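Unit 4: Slips and trips in the home

Notes for the Nosdale evening course

Most falls at home happen on one level, with no stairs or ladder involved. The usual causes are a smooth floor, poor light, worn footwear and things left where people walk. We dealt with stairs in Unit 3, so these notes keep to floors and hallways.

Loose footwear counts twice. It can slide off while you are walking in it, and it can trip someone else when it is left out. 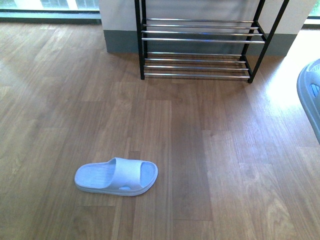

Fig. 1. A single slide slipper on the floor near a shoe rack.

Grip depends on both surfaces. A sole that holds well on carpet may slide on smooth boards, and polish or dust makes this worse. Check soles for wear at the heel first - that is the part that lands.

Hallways should have a clear path at least 90 cm wide. Measure it with the doors open.

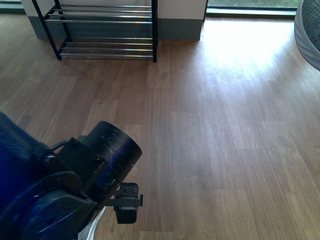
Lighting is the next point. A switch should be within reach at each end of the path. A night light is cheap to run and is worth having between bedroom and bathroom, above all in December when mornings are dark.

Rugs need a non-slip backing that covers the whole underside. Tape at the corners is not enough.

For 4th March: draw a plan of one hallway, mark the walking path and list any hazards in 300 words or fewer.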